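扩声与录音基础,第二部分讲义:增益结构,还有那些嗡嗡声从哪儿来

教室还是788,上午有课的同学别跑错楼。上次讲话筒拖堂拖得有点厉害,所以这次我把要讲的东西先写下来,你们课前翻一遍,课上我就能少念一点、多动手一点。讲义里有些地方写得比较啰嗦,是因为往届问得最多的就是那几处,我干脆都写进来了。

## 先把单位捋一遍

我知道大家看到 dB 就头疼,可这一关绕不过去呀。

dB 本身只是一个比值,后面跟的字母才告诉你它在跟谁比。这门课里会反复碰到的有这几个:

- **dBu**:参考电压 0.775 伏。专业设备说明书里写的电平大多是它。
- **dBV**:参考电压 1 伏。家用播放器、电脑声卡的莲花口常用。
- **dBFS**:数字世界里的满刻度,0 是天花板,所以平时看到的读数都是负的。
- **dB SPL**:声压级,空气里的事儿,和上面三个不在一条线上。

电压翻一倍,涨 6 dB。这个数请背下来,考试我不考,但你以后站在调音台前面天天要用。比如有人告诉你“把主唱推大一倍”,他嘴里的一倍和电压的一倍是两码事,听感上要觉得响了一倍,一般得涨到 10 dB 上下,而且每个人的耳朵都不一样。所以碰到这种要求,我的办法是先推 3 dB,然后看他的脸。

另外一个老问题:专业线路电平 +4 dBu,民用线路电平 -10 dBV,差多少?很多同学直接拿 4 减负 10,说差 14 dB。单位都不一样怎么能直接减呢!先换成同一个单位:0 dBV 等于 +2.2 dBu,那么 -10 dBV 就是 -7.8 dBu,再和 +4 比,差 11.8 dB。这道题我每一届都讲,每一届的作业里还是有一半人写 14。今年咱们争取少一点。

## 什么叫增益结构

英文叫 gain structure,也有人叫 gain staging。说白了就是信号从话筒出来,一路走到音箱或者硬盘,中间每一级放大或者衰减多少,怎么安排。

每一级设备都有两个边界。上面是削波点,信号再大就变形;下面是本底噪声,信号再小就泡在嘶嘶声里。信号应该走在这两条线中间,离上面留一段余量(headroom),离下面也有足够的距离(信噪比)。

我喜欢拿倒水来讲。第一个杯子倒得太少,后面每个杯子都得往里兑水才能看起来满,兑进去的就是噪声。第一个杯子倒溢了呢,洒掉的水后面怎么都捞不回来,那就是削波。所以第一级,也就是话放,最值得花时间。

### 常见的信号路径

课上用的是 Gullix 的 16 路小台子,路径是这样的:

1. 话筒输出
2. 输入口的衰减开关(PAD)
3. 话放增益旋钮
4. 低切
5. 均衡
6. 通道推子
7. 编组(如果分了组)
8. 总推子
9. 输出到功放或有源音箱

注意低切在话放后面。这意味着如果喷麦或者地板震动已经把话放顶到削波了,你按下低切也救不回来,只能听到一个没有低频的、依然破掉的声音。所以防风罩和减震架该用还得用,别指望按钮。

有同学问过我,推子已经在最下面了,怎么通道的红灯还在闪?就是这个道理呀,削波灯看的是话放后面那一点(有些台子在均衡后面还会再看一次),推子在它下游,拉到底也管不着上游。反过来,话放开得太小,推子推到顶还不够响,你就会听到整个系统的底噪一起浮上来。

## 调话放的步骤

我自己的习惯是这样的,你们可以先照着做,熟了以后再改成自己的。

**第一步,**所有推子拉到底,增益旋钮逆时针到底,均衡归零,主输出静音。

**第二步,**接话筒。电容话筒的话,接好线以后再开 48 伏幻象供电。开关幻象的时候通道一定要静音,那一声“砰”很伤高音单元,也很伤你和场地方的感情。

**第三步,**按下 PFL(推子前监听),请表演者用演出时的力度唱或者弹。“喂喂,一二三”是没有用的!人试音的时候永远比正式唱的时候小声,我的经验是正式开唱会再大 6 dB,遇到摇滚主唱还要更多。

**第四步,**慢慢拧增益,看表。模拟台平均电平在 0 VU 附近;数字台平均在 -18 dBFS 上下,峰值别过 -10。留下来的那一段是给意外准备的,比如鼓手换了一副鼓棒。

**第五步,**推子放到 0 刻度,打开通道,再慢慢把总推子提上来。

为什么推子要放在 0 附近?你们去看推子旁边的刻度,0 附近间距很宽,往下越来越挤。在 0 附近动一毫米可能只变零点几个 dB,在最底下动一毫米可能就是好几个 dB。想做细活儿,就得待在刻度宽的地方。

### PAD 什么时候按

简单的判断:增益旋钮已经到最小了,削波灯还在亮,那就按。底鼓、军鼓、贴着音箱收的电吉他,都经常要按。话筒本身也可能带一个衰减开关,这个和台子上的 PAD 管的地方不一样,话筒上的保护的是话筒内部那一级电路。如果是话筒自己先破了,台子上怎么按都没用。

还有一种情况是拿线路电平的设备(键盘、播放器)插进了话筒口。能找到线路口就插线路口,找不到再用 PAD。

### 24 比特时代还用不用“顶着录”

不用啦。以前 16 比特录音,动态范围理论上 96 dB,大家都想尽量录满一点,怕下面的量化噪声。现在 24 比特理论值 144 dB,话放和房间的噪声远远在量化噪声之前就先出现了,你留出 12 甚至 18 dB 的余量,损失基本听不到。可是削波的一声“啪”,谁都听得到。

至于 32 比特浮点,很多同学觉得有了它就可以不看表了。文件格式确实很难溢出,但前面的话筒和模拟电路还是老样子,它们破了,浮点文件会非常忠实地把那个破掉的声音存下来。具体到某一台录音机,还要看它的模数转换部分是怎么设计的,买之前看说明书。

## 平衡与非平衡

线缆这部分,我先讲原理,后面实验课大家自己焊一根就明白了。

非平衡线两个导体:一根信号,一层屏蔽,屏蔽同时当回路用。外面有干扰打进来,就直接叠在信号上,一路放大到底。吉他线就是这种,短的时候没什么,一长就开始收电台。

平衡线三个导体:热端、冷端、屏蔽。关键在于热端和冷端对地的阻抗相等,干扰打到两根线上的量就差不多,接收端只取两者的差,一样的部分就抵消掉了。能抵消多少,看一个指标叫共模抑制比。

这里我要纠正一个流传很广的说法,说平衡传输必须在两根线上送大小相同、极性相反的信号。很多设备确实是这么做的,好处是电平能高 6 dB,可是抗干扰靠的是阻抗平衡。有些设备冷端上压根没有信号,只接了一个匹配的电阻到地,一样是平衡输出,一样能抗干扰。你拿万用表去量,发现冷端没电压,先别急着说它坏了。

接头的接法也写一下,免得焊反:

| 接头 | 热端 | 冷端 | 屏蔽 |
|---|---|---|---|
| 卡侬(XLR) | 2 脚 | 3 脚 | 1 脚 |
| 大三芯(TRS) | 尖 | 环 | 套 |
| 大二芯(TS) | 尖 | 无 | 套 |

大三芯还有一个坑:它既可以是一路平衡单声道,也可以是一路非平衡立体声(耳机就是),还可以是插入口,尖和环一送一返。接头长得一模一样!所以线上贴标签是个好习惯,我用的是 Flirka 的热缩标签管,套上去吹一下就行,你们用胶带写也可以,只要别过两天就掉。

## 地环路

嗡嗡声的头号来源。

两台设备都通过电源线接了地,然后你又用音频线的屏蔽层把它们连了一遍,于是地线围成了一个圈。两个插座的地电位有一点点差别,或者这个圈附近有变压器,圈里就会有电流,叠到信号上,就是 50 赫兹以及它的一串倍频。

区分一下听感:

* 低沉、很圆的“嗡——”,多半是 50 赫兹,常见于变压器磁场太近。
* 带毛刺的“滋——”,100 赫兹和更高的谐波多,先查地环路、调光器和开关电源。
* 随着鼠标移动吱吱叫的,笔记本电脑,这个大家应该都听过。
* “哒哒哒”一阵一阵的,手机,请把它拿远一点。

排查的时候从后往前拔,这样最快。先把功放或有源音箱的输入拔掉,还响,问题就在音箱自己或者它的电源;不响了,插回去,往前一级继续拔。一次只动一个地方。我见过太多人一着急同时拔了三根线,声音没了,然后也不知道是哪根。

找到了以后怎么办,按我推荐的顺序:

1. 让所有音频设备从同一路电源取电。很多问题到这里就结束了。
2. 音频线和电源线分开走,必须交叉就垂直交叉。
3. 非平衡的换成平衡的。
4. 加隔离变压器或者带隔离的 DI 盒,DI 盒上的接地断开开关(ground lift)拨一下试试。
5. 信号线的屏蔽只在一端接,另一端断开。这种线要做记号,拿去接电容话筒是供不上幻象的。

**绝对不许做的事:**把电源插头的地脚掰掉、剪掉、贴胶带。嗡嗡声也许真的会没有,可是设备一旦漏电,电流就会找别的路走,那条路可能是正握着话筒的人。这一条我每次都用加粗写,实验课上发现有人这么干,当天的成绩直接没有。

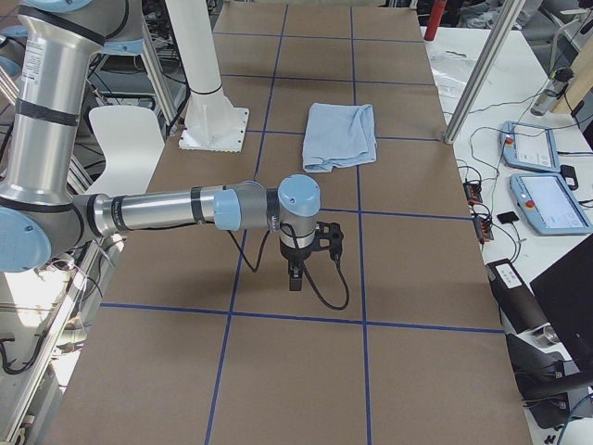 再补充一点关于 DI 盒的。它干三件事:把非平衡变成平衡,把高阻抗变成低阻抗,必要的时候把地断开。无源的里面就是一个变压器,皮实,不用电,隔离也好,适合输出本来就强的东西,比如键盘、有源贝斯、笔记本。有源的要靠幻象或者电池,输入阻抗高得多,适合被动拾音器的吉他和原声琴的压电拾音器。压电拾音器接到阻抗太低的输入上,低频会掉得很难看,声音又薄又尖,这时候别去拼命拧均衡,换个盒子就好了。

实验室里有两种,Wynne 的是无源,Ruretti 的是有源。用有源那只的时候记得先确认幻象开了没有,上学期有一组对着一只没供电的盒子调了小半节课的均衡……组名我就不写了。

另外,有些有源 DI 盒用幻象供电的时候,接地断开开关拨了以后隔离效果有限,具体看电路怎么做的。想要彻底隔离,还是变压器踏实。

## 无线话筒的增益

这个放在最后讲,因为它比有线多了两级。

发射机上有一个输入灵敏度,接收机上有一个输出电平,然后才到台子的话放。很多人只拧台子,前面两个完全不看。顺序应该是:先调发射机,让最大声的时候接收机上的音频表接近满但不亮红灯;再看接收机的输出是话筒电平还是线路电平,和台子的输入对应上;最后才调话放。

发射机灵敏度太低,噪声在射频链路里就混进去了,后面怎么放大都一起放大。太高,在发射机里就破了,那台子上的表可能还很好看,大家就会在台子上找半天找不到原因。

别忘了台子的幻象。无线接收机的输出一般受得了幻象电压,但有些便宜机器受不了,没事就关掉。

## 作业

这次的作业两人一组,分组照旧。

- 画出你们组实验系统的完整信号路径,从话筒到音箱,每一级写明电平的单位和读数。读数请用同一段粉噪来测,别一会儿唱歌一会儿拍手。
- 故意把话放压低,再用推子和总推子补回来,各录三十秒,比较底噪。写下你们听到的,再写下你们量到的。两个对不上也没关系,写清楚就行,我更想看你们怎么解释。
- 做一根平衡卡侬线,用测线仪或者万用表检查,把每一脚的通断结果抄在报告里。焊点不漂亮不扣分,1 脚接到外壳上要说明你为什么这么接。
- 选做:家里或宿舍里找一个嗡嗡声,按课上的方法从后往前排查,记录每一步。宿舍的调光台灯是个很好的素材。

报告最多 11 页,图算在里面,封面不算。周五下午四点之前放到课程文件夹里,文件名写组号。迟交一天扣一档,提前跟我说的另算。

有几个名词作业里请统一写法,不然我批起来很费劲:增益(gain)、电平(level)、响度(loudness)、音量(volume)。增益是放大了多少,电平是某一点的信号有多大,响度是人听起来有多响,音量嘛……报告里尽量别用音量,你一写音量我就不知道你在说哪一个。

## 下次要带的东西

自己的耳机,封闭式最好,入耳的也行,蓝牙的不行(延迟太大,监听的时候你会疯掉)。有自己吉他或者贝斯的同学,欢迎背过来,我们要对比两种 DI 盒,乐器越多越好玩。话筒线每人缠好一根,用我教过的一正一反的绕法,别绕在胳膊肘上!下次讲压缩器,预习的话看教材里讲阈值和压缩比的那几页就够了,启动时间和释放时间留到课上边听边讲。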